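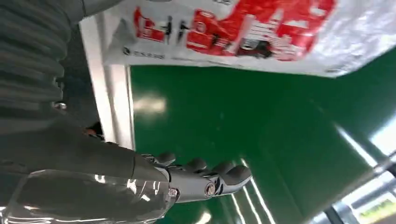
Flelten wants to know if anyone has gotten a garage floor coating to stay down where the tires sit. The house is in Wolemdale, built on a slab, and the garage holds two cars. The previous owner rolled on a one-part floor paint, and it has come up in patches under all the front tires. The rest of the floor still looks fine. The peeled pieces are thin and bring a little gray powder up with them. Do I have to take the whole floor back to bare concrete, or can I sand the bad spots and go over everything with a two-part epoxy? I would like to have it finished before the end of October, when it gets too cold to leave the door open. I also do not know if the slab has a moisture problem. There are no stains on the walls, but a cardboard box I left on the floor over the winter was soft on the bottom when I picked it up.

Posted in Home Repair > Floors, Sat 5 September

Ghaffari
Check for moisture before you buy anything. Tape a square of clear plastic to the bare concrete in one of the peeled spots, seal all four edges with good tape, and leave it for a couple of days. If there are drops on the underside or the concrete has turned darker, you have water coming up through the slab and most coatings will let go again. Do it in more than one place. The spot by the door and the spot by the back wall can give different results. A dry result from the plastic is not a guarantee, but a wet one should stop you.

As for the old paint, new epoxy only holds as well as whatever is under it. You can sand the bad spots and coat over the rest, and it will look good for a year. Then the tires will pull up the old paint and the epoxy along with it. Warm tires are hard on thin floor paint, and that is the usual cause of the pattern you have.

I did mine in this order:
Emptied the garage completely, shelves too.
Scraped what would come up by hand.
Rented a floor grinder with a diamond wheel and a vacuum hookup for a day. Wear a real respirator, concrete dust is bad for you.
Vacuumed, then vacuumed again the next morning.
Filled the cracks with an epoxy filler and ground them flush once they were hard.
Rolled on the primer and the color coat.

The powder on the back of your peeled pieces sounds like the weak top layer of the concrete. Grinding takes care of that. Acid etching will not do much where there is still paint on the floor, so I would skip it.

If you want to know whether you have ground enough, sprinkle some water on the floor. It should soak in and darken the concrete. If it beads up, keep going. Let the floor dry fully after that before you coat.

Watch the temperature of the slab as well as the air. The kit I used said nothing under 60 degrees, and my floor was colder than the room for most of the morning.

Lolano
just get the interlocking tiles. no grinding, no smell, you can park on it the same day. mine have been down 3 years

Flelten
Thanks to both of you. I taped down plastic in two spots last night, one where the paint is gone and one near the back wall where I scraped a clean patch. I had thought about tiles, but the slab slopes to a drain in the middle and the door already clears the floor by very little. Does the grinder go right up to the wall or do I need something else for the edges?

Ghaffari
You need something else. The big machine leaves a strip along the wall. I used a hand grinder with a cup wheel and a dust shroud, and the edges took me longer than the rest of the floor. Go slow around the drain. Check that the rental includes the vacuum, at my place it was a separate charge.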